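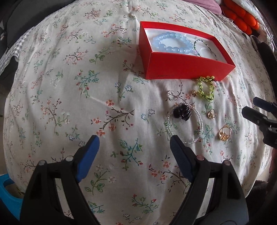
The bread that starts with a borrowed bag of rye

By two in the afternoon the mill at Costache is so loud that Maricica Avram has given up on talking and simply points. At the hopper, at the stones, at the flour coming down the chute, which she catches in her palm and holds out for me to smell. It smells of grass and nuts and a little of honey. "Now tell me that's the same stuff you buy in a paper bag!" she shouts.

We move out to the yard, where it's possible to hear one another, and she starts again from the beginning.

Avram farms rye, emmer and an old bearded wheat on the slopes above Cosen, and for the past several years she has also run the Brusik seed exchange, which lends grain to farmers the way a library lends books. You take a bag of seed in the fall. After harvest you bring back two bags, one to replace what you borrowed and one so that somebody new can join. No money changes hands, and the paperwork fits on a postcard.

"People thought I was running a charity," she says. "I'm a farmer, I like a good deal. One bag goes out and 2 bags come home – find me a bank that pays that."

She got into it because of her grandmother's rye. The family had grown it for as long as anyone could remember, then stopped when the buyer down the valley asked for a single modern wheat and nothing else. When Avram took over the land she wanted the rye back and couldn't find it anywhere. Finally a neighbor turned up with a jar of it from the back of a pantry. Most of the grains were dead. She planted the lot in a bed beside the kitchen door and got a handful of plants.

"I slept badly that whole spring," she says. "Every crow was my personal enemy."

From that bed came a row, then a strip, then a field. The exchange now has more than 500 growers, many of them with tiny plots, a few with serious acreage. They swap notes as well as seed. Someone on heavy clay learns that the emmer will stand wet feet better than the wheat does. Someone up high learns to sow the rye earlier than the books say. Avram loves this part of it and can talk about sowing dates for a very long time (I have four pages of notes on sowing dates).

I ask her the obvious question, the one about yield. Old grains generally give less per acre, and there are a lot of people to feed.

She doesn't brush it off. "In a good year my neighbor with the modern wheat beats me, and beats me easily," she says. "In a dry year we're much closer. And look at what I haven't bought. I haven't bought seed. I've bought hardly any fertilizer, because there's clover growing under the rye. So ask me what's left at the end of the year, after the bills. That's the number I farm for."

She would also like us to look at where grain goes after harvest. A good share of what's grown in her district is fed to animals, and she has no quarrel with a few pigs, having a few herself. What bothers her is good bread grain being sold as feed for lack of anyone nearby to grind it. That was the reason for the mill. The building had been used for storing tires, and the growers cleared it out over one winter and put in secondhand stones. It can grind 1,000 pounds on a busy day, and most of that flour stays within a morning's drive.

Some goes to Plultik, a bakery in Cosen that makes a dark, sour, wonderfully chewy loaf from it. The bakers had a rough start. Flour from old varieties behaves differently with each harvest, and their early loaves spread out like pancakes. "They called me up, furious," Avram says, laughing. "I said, use less water and be patient. They called back a week later and ordered double."

The school kitchen takes flour now too, and she is hoping for the hospital next. There's a waiting list for seed, longest for the emmer, and a plan to plant a field purely to shorten it.

Before I go she wants me to see the rye, so we climb up behind the mill. It's taller than I am, blue-green and moving all the time, and she walks straight into it until I can only see her hat. She's still talking. "Come back in December!" she calls. "There'll be snow on it then, and it will look like nothing at all, and I'll be just as proud of it."

I drive home with a bag of flour on the passenger seat and a postcard with my name on it. I have a small back yard and no experience. She's put me down for one bag of rye, to be collected in September.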